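The Egg Drawer Is a Lie

My refrigerator came with a molded egg shelf in the door, twelve little dimples, and for years I used it the way the manufacturer intended. Every time I went for the mustard, a dozen eggs took a short ride and knocked against the bottles. I lost a few. I blamed the hens.

Last June I moved the eggs out of the door and went shopping for something better, a sentence I never expected to write about a food that already comes in its own packaging. The housewares store on Gillum Street carries 32 kinds of egg holder. There is a wire chicken with a hollow middle. There is a ceramic carton that costs more than the eggs it will hold in its lifetime, and a spiral ramp called the Adance that rolls the oldest egg to the front, with a sound like a very slow bowling alley.

I brought home the Adance first. It lasted until someone put in a jumbo egg, which jammed at the second turn and held up traffic for a week.

What I like now is a plain clear tray. It has no moving parts and no opinions, and you can tell from across the kitchen whether there will be an omelet.

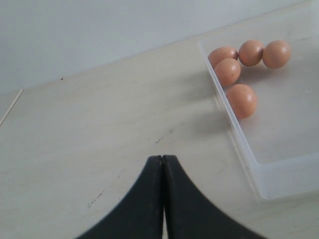 Five brown eggs in a clear plastic tray.

Brown eggs look especially good in one, I should say, though they taste the same as white ones and I have stopped arguing about it at brunch.

A few notes for the convert. Get a tray with a lid if your refrigerator holds onions. Keep the end of the carton with the date on it and tuck it underneath. Don't wash store-bought eggs again before putting them away; they have had their bath. And measure your shelf. I did not, and the first Drostemine tray I bought now holds batteries in the garage — very tidily, I admit.

As for the dimples in the door, they are home to half a lemon and a bottle of nail polish.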